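The founder of Peixoto, a small company that mails out monthly craft boxes for children, says screens are the enemy. I'd heard that before, usually from people with something to sell, so I asked how a box of felt and glue was going to fix it.

"It won't fix it," she said. "It gives a kid something to do for an hour."

The website promises rather more than an hour. It talks about confidence and focus, and cites a survey of 262 parents. I asked who they were.

"Customers," she admitted. "People who had already renewed."
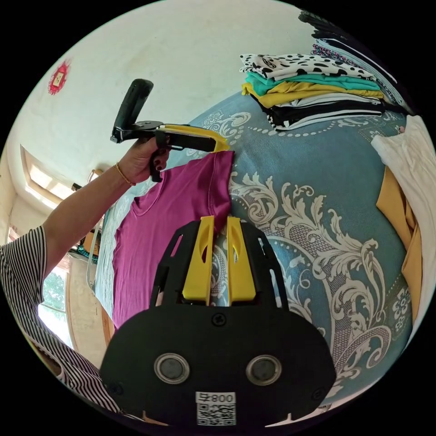

So, happy customers are happy. She laughed at that, a bit stiffly, and moved on to the paper lantern kit, which comes out in September and is meant for ages 5 to 9. My daughter is 8 and needed me for nearly every fold. Was I doing it wrong?

"Parents are supposed to help. We could say that more clearly on the lid."

They could. The lid says "all by myself" in large letters. 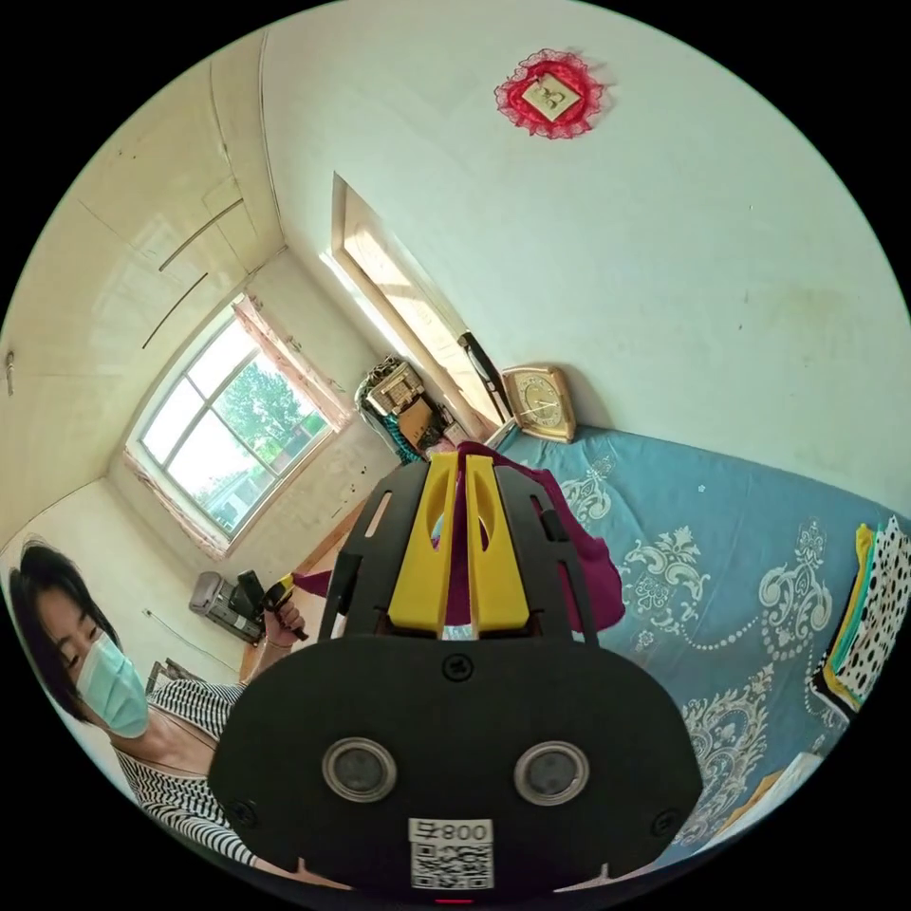 On price she was firmer. Schools in Grestdale get the boxes at cost, she said, and families can share one between siblings. I pointed out that each box holds a single pair of scissors.

"Then they take turns," she said. "Taking turns is good for them."

I don't doubt it. Whether it needs a subscription is another matter, and she didn't try very hard to persuade me.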